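Looking after the blue arm

26/12/2021 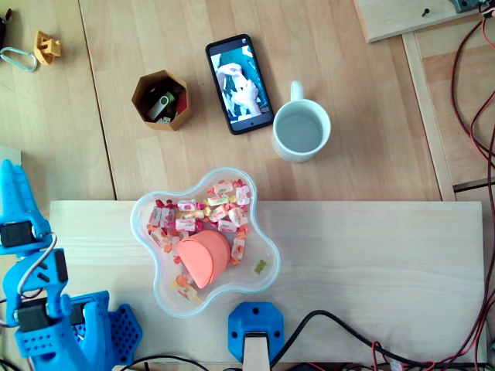
How often does a small desktop arm need its joints checked?

I do mine every 40 hours of running, and again any time it has been moved to a different table.

The arm is a printed one with hobby-type servo motors in the joints. I built it in July from the Cledier plans, with a few parts redrawn to suit the screws I already had. It has been on the wooden table since then, with a long board across the top for things it has to reach. It picks sweets out of a bowl, or tries to. The bowl has a wavy rim, and wrapped sweets slide about more than I expected, so the gripper gets knocked a lot more than it would picking up blocks.

Most of what goes wrong is loose screws. The printed plastic gives a little under the screw heads and after a few weeks there is play at the wrist. You notice it at the fingertips first. Mine had got to the point where the fingers stopped in a slightly different place each time, and I spent an evening changing numbers in the software before I thought to take hold of the wrist and wiggle it.

The order I work in now is base, then the lower joint, then up to the wrist, and the gripper last. Power off at the wall before starting. I hold each joint still with one hand and try the next one along with the other. If it moves, I nip up the screws a quarter turn and try again. Overdo it and the plastic cracks – I have reprinted the wrist part twice, and it takes 149 minutes each time on my printer.

Cables next. The thin grey one at the wrist needs a loose loop left in it so the joint can turn all the way without pulling on the plug. I had it too tight at first and the servo dropped out whenever the wrist went past a certain angle. The red and black power leads run down the right-hand side of the table, away from the arm. They are not tidy. I keep meaning to put them in a sleeve.

There is a blue mount fixed to the edge of the board as well, printed from the same reel as the arm. It has two screws' worth of holes and I check those at the same time.

After that I set the zero positions again. The Ondance program asks you to put the arm in its rest pose by hand and then stores a reading for every joint. My wrist reading used to be 1730 and after the last tightening it came out 223 lower, so anything I had recorded before that was no use. I write the readings on a card now and keep it with the spare parts.

Then a test run, ten picks at slow speed. If a servo is too hot to keep a finger on afterwards, something is binding and I go back to the joint below it.

Spares come from Tran, who post them in small bags with no labels, so write on the bag when it arrives. I keep one servo and a handful of screws in hand. The Flinano grease some people use on the gears I have not tried yet.

Next job is the gripper fingers. The tips are narrow, good for getting in between the sweets, but they skid on the wrappers. I am going to try a strip of thin rubber glued to the inside of each one and will put up the measurements if it holds.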